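3.2 Agreement between spot urine markers and reported intake

Figure 3.
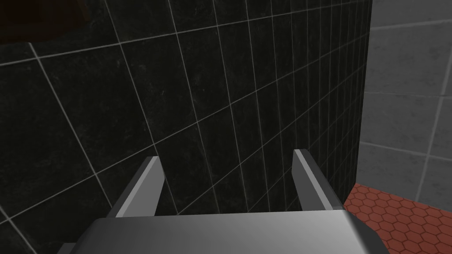 How much salt does a person have to eat before a single urine sample shows it? In our data, a difference of one salty meal was enough to move the morning sodium reading for most participants, but it took several days of changed eating before the reading settled at a new level.

We looked at this question in two steps. First we compared what participants wrote in their food records with what the laboratory found in their urine. Then we asked whether a spot sample, taken at home before breakfast, could stand in for a full 24-hour collection. The full collection is still the usual reference for sodium, but it is a burden on the person doing it, and incomplete collections are common. A cheaper method would be useful even if it were less exact.

Of the 705 adults who gave consent, 703 returned at least one usable sample. The two who did not were left out of all later analysis. Each participant was asked for three morning samples, spread over the study period, and a total of 1,867 samples passed the laboratory checks. Samples were rejected if the tube had leaked, if the label could not be read, or if the creatinine value was outside the range the assay could measure. We made no attempt to fill in missing samples.

Participants kept their food records on paper or in the Vova diary, a phone application that lets the user pick foods from a list and enter a portion size. The choice was left to them. People who used the application entered more separate items per day than those who wrote by hand, mostly drinks and snacks. The paper records were coded by two trained staff members working from the same food table that the application uses, so that the sodium value for a given food was the same in both. Where a record named a dish and no recipe, we used the standard recipe in the table. Restaurant meals were a problem in both groups. The table has few of them, and the coders had to choose the nearest match.

Sodium, potassium and creatinine were measured on a Skanar bench analyzer. Control samples at a low and a high concentration were run at the start and end of each batch. One batch in August failed the high control at the end of the run and was repeated in full the next morning from stored tubes. The repeated values are the ones used here. Nitrogen was measured in a subset only, and those results are given in Section 3.4.

Reported sodium and measured sodium were related, but weakly. Participants who reported the least sodium were the ones whose records differed most from the laboratory result. Many people in this group had urine values close to the middle of the whole sample, which suggests that salty foods were missing from the record or that portions were entered too small. We can't tell these two apart with the data we have. Bread, cheese and sauces were the foods that coders most often marked as having an unclear amount.

Potassium behaved differently. Here the records and the samples agreed fairly well across the whole range, and there was no group that stood out. People who said they ate fruit and vegetables several times a day did tend to have higher potassium readings. The potassium content of these foods is easier to estimate, as it does not depend much on how they are prepared — boiling in a lot of water is the main exception — and little is added at the table.

We also checked the ratio of sodium to potassium. The ratio has a practical advantage for spot samples. A person who drinks a lot of water before bed will have dilute urine in the morning, and both minerals will read low. Dividing one by the other removes most of this effect without the need for a creatinine correction. In our sample the ratio varied less from one morning to the next than sodium alone did, and it separated participants with high and low fruit and vegetable intake more clearly than either mineral by itself.

For the second step, the participants at the Hermans site were asked to complete one 24-hour collection in addition to the morning samples. The site was chosen for practical reasons, mainly cold storage. Collections were accepted if the participant reported no more than one missed void and the total volume was plausible. We then used the morning samples to estimate 24-hour sodium with a published type of equation that includes age, sex, height and weight. On average for the group, the estimate was close to the measured value. For single people it was often far off. It read too high for those with low intake and too low for those with high intake, a pattern that earlier work has also described.

Averaging the three morning samples improved the individual estimates, though the pattern at the two ends remained. Adding a fourth sample was tested in a small group of participants who had sent in an extra tube by mistake. It made little further difference, but the group is too small to rest anything on.

Several limits should be kept in mind. The participants were recruited through the Vundix health panel, whose members have agreed in advance to be contacted about studies. They are likely to be more interested in diet than the general public, and may keep better records. A person who aims for less than 2,000 mg of sodium per day, as some panel members said they did, may also change what they write down more than what they eat. Sweat losses were not measured. Finally, knowing that a sample would be tested may have led some people to eat with more care the evening before — the instructions asked them to eat as usual, and we have no way to check whether they did.

Results by age group and by sex are given in the next section, along with the effect of blood pressure medicine on the potassium readings.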